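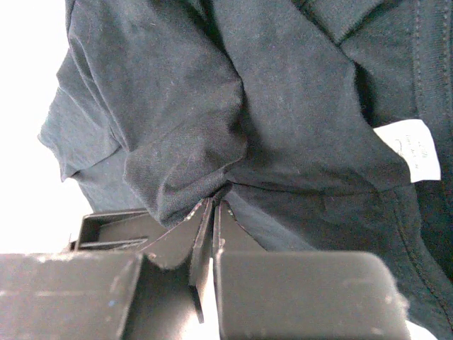
# Chapter 7: Folding and Sorting Household Laundry

**In this chapter you will learn to**

- prepare a clear surface for folding
- fold a flat cloth into a long, even shape
- sort clean items by color and fabric before storage
- read a care label and record what it says

## 7.1 Why Folding Is Taught

Clothing and household cloths spend more of their life in storage than in use. An item put away in a heap takes up more shelf space and must often be pressed again before it is fit to use. Schools and care homes therefore treat folding as a skill with its own standard. Students who completed Chapter 6 have already learned to wash and dry common fabrics; the present chapter begins once the load is dry.

The linen room at the Kulkarni training center, which serves as the model for several exercises in this unit, handled 1,312 items in April. Of these, 1,288 passed inspection at the shelf. The rest were returned to the table and folded again. 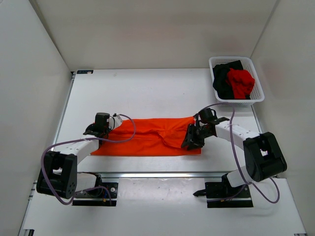
A folding table should be clear before work begins, and it should be large enough for the whole item to lie flat. Sheets and tablecloths may need to be folded in half by two persons first. Items still waiting are best kept together in a basket at the far corner, as the black and red cloths are in this case, so that the middle of the table stays free. Hold the cloth near both ends and draw it straight - firmly, but without stretching the weave. Wrinkles that remain at this stage will be pressed into the finished fold.

## 7.2 The Long Fold

The long fold is used for towels, scarves, and plain cloths. Lay the item flat and bring one long edge across to meet the other. Smooth the cloth from the center toward the ends. Students should practice with a light cloth first, as heavy cotton tends to hide a crooked edge until the last fold is made.

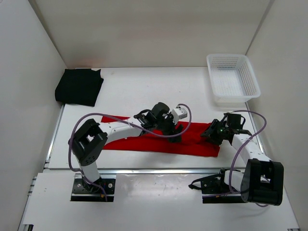
**Figure 7.3** Red cloth and folded black cloth on the work surface, with basket.

Dark and bright items are stacked separately. New red and black fabrics may give up dye if they are stored damp, and a pale item resting between them is easily marked. Check each piece by hand at the seams and hems, where moisture stays longest.

**Activity A.** Working with a partner, fold 18 cloths of the same size. Exchange stacks and note any piece whose edges do not meet. Record the results in your workbook under the date of the lesson.
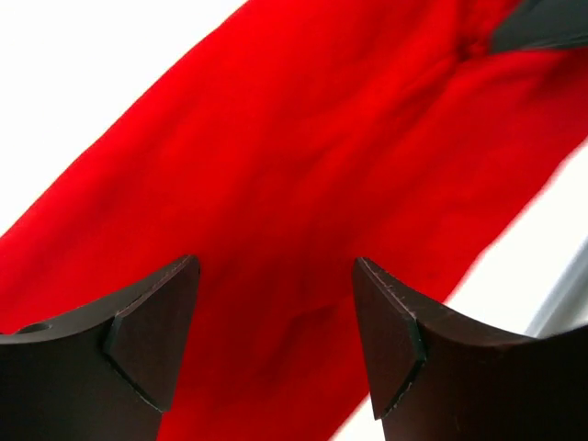

## 7.3 Shirts and Care Labels

A T-shirt is folded face down, with the sleeves turned in toward the back. Before folding, find the care label, which may be sewn at the neck or along a side seam. Copy its instructions onto the record sheet. If the print has worn away, write "not legible" and refer the item to your instructor.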